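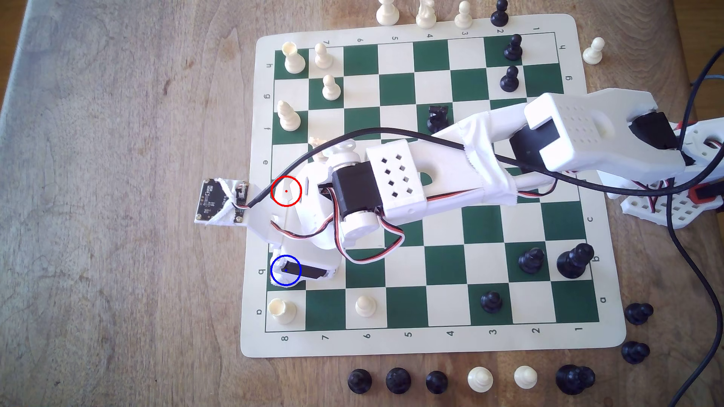

1/ Okay, chess people, I have finally gone over to the roll-up vinyl mat and I'm a bit giddy. Green and cream squares, rounded corners, numbers and letters printed in the margins. Why did I spend so many years hauling a folding board around in my backpack?

2/ The thing I love most is how wide the cream border is! Your notation sits right out in the margin where you can read it, and there's room to rest a captured pawn without it creeping back into play.

3/ Also, green. I grew up on brown and tan at my grandparents' place and always lost the dark pieces in the dark squares by suppertime. On green my eyes last a whole evening.

4/ Cost me 20 bucks at the Brodlow games swap, from a fellow who had a whole hockey bag of them. He threw in a cloth pouch for the pieces too. The drawstring is already fraying but I'll take it.

5/ Care notes, for those asking: damp cloth, drop of dish soap, dry it flat. Always roll it with the printed side out. If it's curling at the corners, put it under the couch cushions overnight (mine went under the big atlas, same idea).

6/ Please don't leave it in the car in August. My last cheap one came out of the trunk shaped like a potato chip and never recovered its dignity.

7/ For learners: say the square out loud every time you move. "Knight f3." "Bishop c4." You feel ridiculous for 4 games and then one day you're reading a printed game over breakfast and seeing it in your head. Best feeling!!

8/ I'm at 19 rated games since New Year's and my rating has gone sideways the entire time. Don't care, having a blast. The Italian is my favourite opening again and I will not be taking questions.

9/ Sekumley library does casual chess on Thursdays, upstairs by the big windows. Bring a mat if you've got one, they're always a board short. I'll be the one muttering coordinates.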